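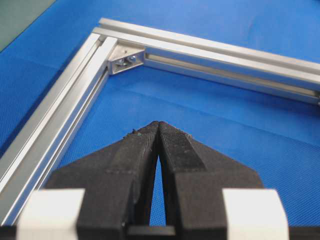
# アルミフレームと腕二本の工作記録

2019年8月21日

共同工房「Filali」の奥の作業台で、ロボットアームにアルミフレームをいじらせている。人間がやれば鼻歌まじりで片づく作業に、どれだけ電気と時間と延長コードをつぎ込めるか、という趣味である。メンバーは私(Jiahui Zheng)と、配線担当のNouhaila Bouazza、制御を書いているTaha Berrada。アームの愛称はSirden。左右とも同じ名前なので、呼んでも区別がつかない。Tahaに言わせると、区別は変数名でやるものらしい。

## 手首カメラから見たコーナー

L字に組んだフレレームの内側に、三角のブラケットがひとつ。銀色のボルトの頭がふたつ光っていて、なかなか立派に見える。手首のカメラ越しだと、ただの直角がやたらと大建築めいてくるから困る。

指先は黒で、先へ行くほど細い。最初の設計はもっと太く、溝に近づくだけで隣の部材に体当たりしていた。削っては刷り直し、いまの形に落ち着くまでに4回。没になった指は引き出しに入れてあり、見学の人が来ると、なぜかそちらのほうが評判がいい。

マットは青。シワは伸ばしても伸ばしても戻ってくるので、もう友人として扱うことにした。金属の反射と見分けがつきやすい色を、とTahaが注文をつけた結果で、灰色派だった私は多数決で負けている。負けたことは根に持っていない。ここに書いただけである。

## 四角いフレームと二本の腕
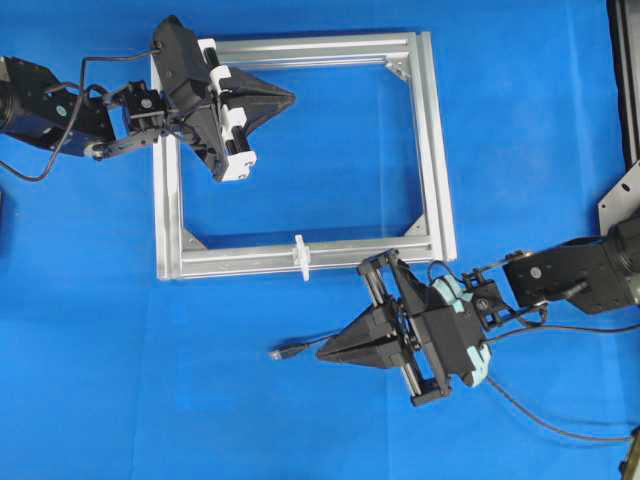
両腕の座標合わせには、予定の倍の時間を食った。片方ずつなら行儀がいいのに、同じ原点を使わせたとたん、左右で世界観が食い違う。ずれは最大で10ミリ。机の上ではちょっとした国境紛争である。そこでフレームの対角に左右を振り分け、左の腕は左上の角、右の腕は右下の角のすぐ下、という位置関係で確かめるようにした。これなら腕どうしがぶつかる心配も少なく、見ている側の心臓にもやさしい。下の辺についている白いクリップは、画面で向きを確かめるときの目印として重宝している。四角いものは回しても四角いので、こういう小物がひとつあるだけで会話が早い。「クリップのある辺」で全員に通じる。

ケーブルについては、Nouhailaから「見た目の話はしないこと」と釘を刺されている。したがって見た目の話はしない。青い面の上に黒い線が何本か、のびのびと弧を描いているとだけ記しておく。

## 細かい話

- 制御まわりの覚え書きは「Neronine」という名前のフォルダにまとめてある。名前の由来はTahaしか知らず、聞くと長い。
- 動作速度は上限の40パーセント。上げたがる人がひとりいる。
- 部材の予算は2000円を超えたら相談、という決まりにした。ボルトを買いに行くと必ず相談になる。
- 4月に書いた計画書には「夏までに全自動」とある。計画書は現在、マットのシワを押さえる重しとして検討中。

工房に来る人は、非常停止ボタンの前に荷物を置かないでほしい。前回はDoaaの弁当が置いてあり、彼女の希望で弁当のほうを先に避難させた。

次はブラケットの締め直しを右の腕に任せるつもりで、レンチの持たせ方を検討している。薄いアダプタを一枚はさむ案が私、手首ごと作り直す案がTaha。図面は作業台の横に貼ってあるので、口を出したい人は鉛筆で書き込んでください。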